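10th July – dye bench, second go at the Suvden greens

Started late, the kettle in the back room tripped the breaker again and took the water bath with it. Lost the first hold entirely. Restarted from cold with fresh skeins so the numbers below are all from the second run.

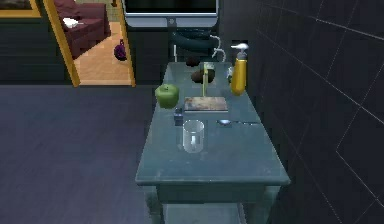

Grey-teal tabletop with the green apple towards the left and the clear glass nearer the front.

So, the greens. Tsion wants a proper apple colour for the Allora blankets and what we've been giving her is pond. I went back through the January notes (my handwriting, sorry everyone) and I'm fairly sure the trouble is the overdye order. We were doing indigo first and weld on top, and the weld was going on so thin that the blue just sat there and won. Today I flipped it – weld first, good and strong, then one very quick dip in a weak vat.

What I did:

- 2 skeins of the Takorero merino, scoured last night and left to soak
- alum mordant, same strength as the January batch, no cream of tartar this time
- 500 g dried weld, chopped and simmered, strained through the old pillowcase
- held at temperature for 40 minutes, then left in the pot while I had lunch
- rinsed, squeezed, into the vat, straight out again

The yellow before the vat was ridiculous! Properly loud, hi-vis vest loud. I nearly stopped there and told Tsion she was getting yellow blankets. I added a pinch of chalk to the weld bath halfway through and you could see it jump, so whoever wrote "chalk – don't bother" on the shelf label, I'd like a word (I think it was me).

First skein went in the vat for a slow count of ten and came out too far over, a sort of gum leaf. Nice colour, wrong job. Second one I barely let touch the sides and it's much closer. Still a bit flat in shade but by the window it's lovely, and Ifeanyi walked past and said "oh, that's the one" without being asked, so I'm counting it.

Lot number for the merino is 1646, written on the tag and on the lid of the tub. Please don't mix it with the leftover Okeke yarn on the same shelf. It looks identical in the skein but it takes up alum differently and we'll get stripes, same as the cushion disaster.

Things that annoyed me: the thermometer clip is stuffed and keeps sliding into the pot. I've bent a bit of fencing wire round it for now. Also the vat smells stronger than it should and there was hardly any bloom on top by mid-afternoon, so it probably wants feeding before anyone else uses it. I gave it a spoon of fructose and a stir and put the lid on. Have a look at it before you chuck anything in.

Light test: cut a short length off each skein, wrapped them on card, half covered with foil, taped in the north window next to the madder ones. Don't move them, even if you're cleaning.

To do
- repeat skein two with the same weld bath, see how much is left in it
- try it on the coarser wool, Tsion reckons the blankets might end up in that anyway
- order more chalk
- ask Ifeanyi where the good scales went

Exhaust bath is in the white bucket with the lid on. It's still quite yellow so I wouldn't tip it yet, there's at least a pair of socks in there.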